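Site Visit Report: Hand Demonstration at Hotgate
Module: Automation in Practice
Group members: Leonora Sison, Danilo Calimlim, Inês Abreu
Supervisor: Rowena Dimaculangan

1. Purpose

The group attended the August open day at the Hotgate workshop. Our project concerns the selection of an end effector for small household parts, and until then our comparison had used published drawings only. The visit was meant to let us see a multi-fingered hand running on a fixed cell and to put questions to the people who operate it.

2. Arrangements

Visitors were admitted in groups. Our slot began at 2 p.m. and was led by Freya Tunstall, who runs the cell. A safety talk was given first. It covered the marked standing area, the emergency stops and the rule that no one reaches toward the hand while the drives are enabled. Phones were allowed.

3. Demonstration

The demonstration had 3 parts.

Part one was a free-air exercise. Each finger was flexed and extended in turn, first alone and then together with the thumb. Speed was kept low so that the joint order could be followed.

Part two was a grasp sequence on parts supplied by Viker: a short tube, a molded cap and a flat bracket. The tube and cap were lifted on the first attempt. The bracket was dropped twice and picked up on the third attempt after the approach angle was changed by hand on the console. Ms. Tunstall attributed this to contact at the fingertip edge, with too little of the pad on the part.

Part three was a stop test. The operator pressed an emergency stop during a slow arm move and we recorded the controller log afterward. The log gave 400 ms from input to standstill. The cell had completed 2939 grasp cycles since its last service, according to the same log.

4. Observations on the hardware

The fingers are built from jointed segments, with the hinge pins left visible. This makes inspection easy but also exposes the joints to dust, a point Danilo raised in the question period. The fingertip pads are rounded and darker than the rest of the hand. The thumb side carries a white molded cover, which adds bulk near the wrist and would limit access to narrow bins such as those in our Cutau test layout. 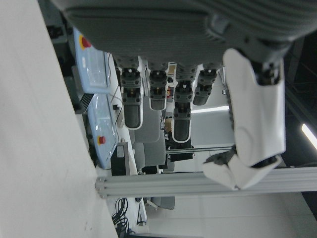 Figure 1. Fingers and thumb cover of the hand, with the aluminum extrusion bar and two emergency stop buttons beyond.

5. Relevance to the project

Our draft had ranked the two-jaw gripper first on cost and cycle time. The visit does not change that ranking for the tube and cap. For the bracket, the Macaraeg method we used to score grasp stability assumes full pad contact, and the dropped attempts suggest the assumption is too generous. Inês will rerun the scores with a reduced contact area.

6. Open items

Replacement interval for the fingertip pads (asked, answer to follow by email).
Outer width of the thumb cover, needed for the bin clearance check.
Permission to include the controller log as an appendix.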